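Trovden Calendar Customs: Dataset Card

8th February | Úna Cronin
2 min read
Filed under: Folklore & Festivals, Open Data

# trovden-customs

Records of seasonal household customs, transcribed from handwritten notebooks kept in the villages of Trovden and Bratu. The set holds 1,958 entries from 29 notebooks. Each entry is one custom as told by one person, tied to a feast, a saint's day or a point in the farming year.

## Fields

- `entry_id`: notebook number, then page
- `feast`: name as written by the collector
- `feast_norm`: name after spelling is made regular
- `calendar`: `old`, `new` or `unknown`
- `act`: short text, in English
- `source_text`: the original wording

Entries marked `unknown` should not be mapped to a fixed date. Old-calendar feasts fall 13 days later than their new-calendar match, and Notebook 3 mixes both without saying so.

## Transcription

Paraschiva Vasiliu and Cornel Manole read the notebooks separately. Octavian Lazăr settled differences. Words that could not be read are given as `[?]`. Translations are by Alina Ghiță.

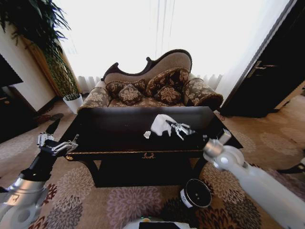 ## Known gaps

Summer is thin. July has few entries outside the rain customs, and harvest rites from Bratu are missing altogether. Bread and candle customs may appear under more than one feast; these are not duplicates and have been left in.

## Loading

Files are UTF-8, tab-separated, with a header row. The Bima reader drops the comma-below in Romanian letters unless `keep_marks` is set to true.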